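Todham Tabletop Items - README

Version note: 12/13/20. Replaces the January draft, in which trays and snack packs were listed in one file.

1. Contents

The set covers small household items handled on a tabletop: trays, cups, toothbrushes, utensils and packaged snacks. It holds 1,116 clips in 14 item groups. Each clip has one row in items.csv and one row in surfaces.csv. The two files join on clip_id.

2. Surfaces

All clips in the Sterkard group use the same table and board. Surface names are given per clip and do not change within a clip. Glare on the board is not corrected.
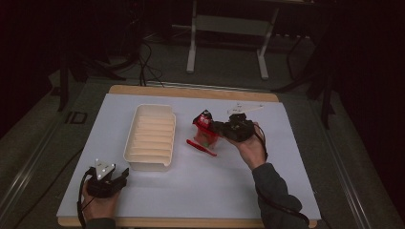 Containers are labeled by shape first and by use second. The field "shape" takes open, lidded or divided; the field "use" may be left blank. A tray with parallel ridges across its width, such as the white plastic one on the board, is entered as divided, with "use" blank unless the packaging names it. Ridges are not counted. The field "state" is filled in at the start of the clip only, and "empty" means no loose item inside the walls. Translucent items, the small red one beside the tray included, get the flag see_through = 1 and a single main color. Stick-shaped items lying flat go under "slender" until a second labeler confirms toothbrush or utensil.

3. Fields in items.csv

clip_id - text, unique
group - one of the 14 group names
shape - see section 2
use - text, may be blank
state - empty, filled, unknown
color - one main color, everyday word
see_through - 0 or 1
film - 0 or 1, packaged items only
print_legible - 0, 1 or 2

4. Packaged items

The Bunnag group has 265 clips. Brand names are typed only when the lettering can be read without turning or enlarging the picture. Guesses from color or layout are not accepted.
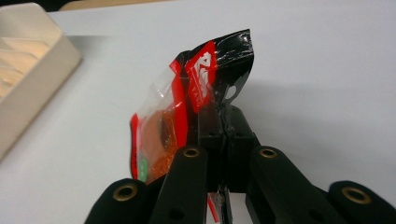
Sheila Crabtree
Maintainer, item labels

Film packs are the least consistent part of the set. When a pack is crumpled, lettering folds into the creases and print_legible is set to 0, even if a logo shape is still visible. Color is taken from the printed areas; with black and red both present, the larger area wins. Contents seen through a clear part of the film are described in the notes column by color and outline only, for example "orange, rounded". Do not enter a flavor or a food name from this view.

5. Known problems

- 65 rows in the Poster group have a blank color. They are kept.
- "Cup" and "toy container" were merged in the January draft and have been split again. Older exports still carry the merged name.
- Highlights on glossy film were sometimes entered as white print. Corrected in Bunnag, not yet checked in Poster.

6. Changes

Send corrections as a list of clip_id, field, old value and new value. One correction per line, no spreadsheets.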